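Call for Participants: Bring Us the Chores a Machine Still Can't Do
By Malcolm Lockwood
December
23 comments | 40 shares

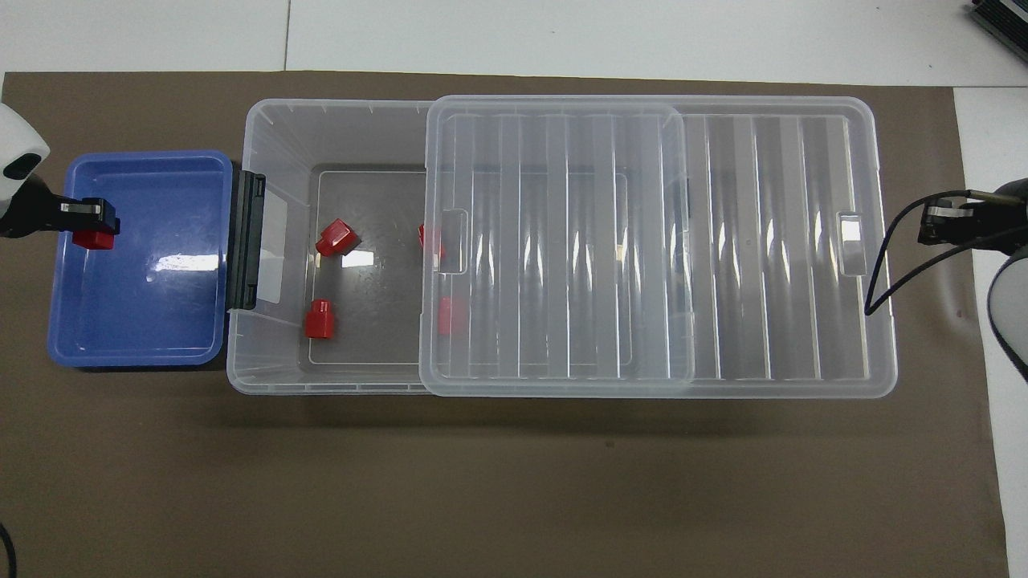 Photo: Mac Suibhne Workshop, Wulville

Can a machine do your chores yet? We get asked this at every open evening, and our answer so far is "some of them, slowly, and please don't leave the room." We'd like a better answer than that, and we're looking for 40 people to help us get one.

The Mac Suibhne Workshop is a small test shop in Wulville. We take everyday jobs from homes, stockrooms and shop counters, set them up on a table, and find out how far a pair of robot arms can get with them. Sorting red caps between a clear storage bin and a blue tray is a good example of where we are. Any parent who has ever put away a box of building blocks would call that an easy job. Try it with two fingers on each hand, though, and a lid sitting over part of the bin! A cap lying on its side needs a different approach from one standing up, and clear plastic throws back so much light that it's hard for a camera to tell where the lid stops and the bin starts. We love this stuff, and we think you might too.

What we don't have is enough real life. Those of us who work here have got used to our own chores and our own way of doing them. We want to see how you do yours - how you dig the last clothespin out of the bag, how you restock a shelf when a customer is standing in front of it, which hand you use for the lid.

Who we're looking for

Anyone over 18 who does regular chores at home or hands-on work in a shop, cafe, warehouse or repair place. You don't need to know a thing about robots. We would be especially happy to hear from people who pack orders, sort returns or run a stockroom, and from people who do their chores one-handed or sitting down, as your methods are often closer to what an arm on a table can manage. Left-handers, yes please.

What you'll do

You'll come in for 2 sessions at our shop on Tirkholm Street. In the first, you show us three or four small chores of your own choosing, using your own stuff if it fits in a tote bag. We record your hands and the tabletop, and you talk us through what you're doing as you go. Faces are kept out of the recordings.

In the second session you switch seats. You'll steer the arms yourself through one of our set tasks, and then watch the machine try the same task without you. Afterward we sit down with coffee and you tell us what you thought: would you let it near your kitchen, would you trust it with stock, what would drive you up the wall? Blunt answers are very welcome. One person in our last group said she could have emptied the dishwasher, eaten lunch and filled it again in the time it took to move a stack of cups. She was right, and we have been working on cups ever since.

What you'll get

Each session is paid at 40 dollars an hour, with bus fare or parking on top. Sessions start at 10 a.m. or 5:30 p.m. and you pick what suits you. There's a ramp at the side door, and we can work with a high or low table. You'll also get a plain-language write-up of what we learned, including the parts that went badly.

If you decide partway through that it's not for you, you're paid for the time you were here and we delete your recordings if you ask us to.

How to sign up

Stop by the front desk or write to Malcolm Lockwood at the workshop. Tell us your name, the best time to reach you, and one chore you'd hand over tomorrow if you could. Also tell us one you'd want to keep. We're curious about that second one, and it helps us put together a good mix of people.

We'll take names through the end of December and get back to everybody either way.

Comments

gulska_jo: I fold towels for a living, can I bring towels? They are big towels.

Malcolm Lockwood: Please do! If they don't fit in the tote, call ahead and we'll clear the long table.

Pete R: Signed up. Chore I'd hand over is matching container lids. Keeping the ironing, I like the radio time.

dorrie: Is it ok if English isn't my first language? I can talk while I work but maybe not fast

Malcolm Lockwood: Completely fine, dorrie. Talk in whatever language you like and we'll find someone to help with it.

tmk: Did the last group and had a great time. Steering the arms is way harder than it looks, wear short sleeves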